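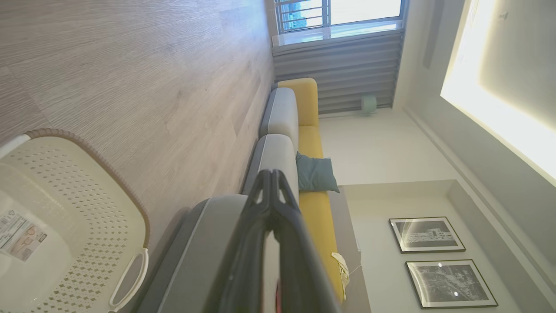

Gripper won't close all the way, or drops things halfway – what to do

Written up quick after the Rulbridge unit did it again. 20 Jan 2023. Same steps for the Fellia one.

First: hit stop. Don't reach in while it's live, even if it looks dead. Ours came back by itself after 40 seconds with a hand near it.

1. Power off at the wall. Wait 60 seconds.
2. Fingers by hand, gently. Should slide in and meet near the tips. Gritty feel = fluff in the track. Tweezers, then a dry cloth. No oil!!
3. Check the finger screws. Loose one means the tips meet crooked and teh cushion slides out.
4. Look at the cable where it bends at the wrist. Pinched or shiny – stop here, new cable, don't tape it.
5. Power on, nothing in reach. Open, close, open. Watch for error 17 on the pad.

Error 17 gone? Redo the zero (menu, hand, set zero), then try something soft. Cushion first, basket after. Basket handles are where it jams, fingers go in the hole and the arm keeps pulling.

Error 19 instead is the motor too hot. Leave it off till it's cool, dont keep retrying.

Still dropping stuff after all that – turn the grip speed down and log it under Resdale. New finger sets not due till April so go easy on these.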